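Skutano folding table, six months on
Review by Leif Nyberg
November 24, 2019

I bought this table back in May, after a good deal of dithering and two trips to the shop in Tritstead to lean on the display model (the staff were very patient with me!). I wanted something I could cut out fabric on without crawling round the carpet, and I'm happy to say my knees have been thanking me ever since.

It cost 675, delivery included, and came in one very large box that my neighbour kindly helped me get up the stairs. Putting it together took the best part of an evening, mostly my own fault for fitting the legs back to front. The instructions are perfectly clear if you read them, so do read them.

What I love most is the size. You can lay out a whole pair of curtains, pins, tape measure and all, and still have somewhere to put your tea. The beige colour is a quiet, restful sort of shade and the matte finish is kind on the eyes under a bright lamp – my old Ljungberg table was so glossy that I was forever tilting my head to find my chalk lines. Cotton and linen lie nicely on it, and even slippery linings behave themselves fairly well.

My one real grumble is the join. The top has a thin dark line across it where the two panels meet, and if you are fussy, as I am, you will notice it every day.
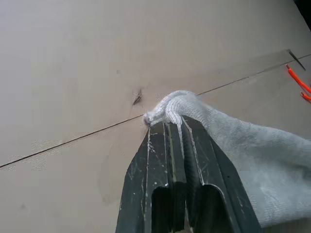
I've learnt to keep my rotary cutter well away from it and to put a mat down for anything fiddly, and after the first few weeks it became a habit. Crumbs and snippets of thread do find their way in, so I run an old soft toothbrush along it when I tidy up on a weekend.

The surface also marks more easily than I'd hoped. A small dark spot near the join won't budge, whatever I try, and there are some paler, grainy patches as well. A damp cloth is fine for everyday dust.

I did look at the Drernadik too, a lovely solid thing, but it doesn't fold and I haven't the room. For sewing, wrapping presents and the odd jigsaw I'd buy the Skutano again, and my sister has already asked where she can get one.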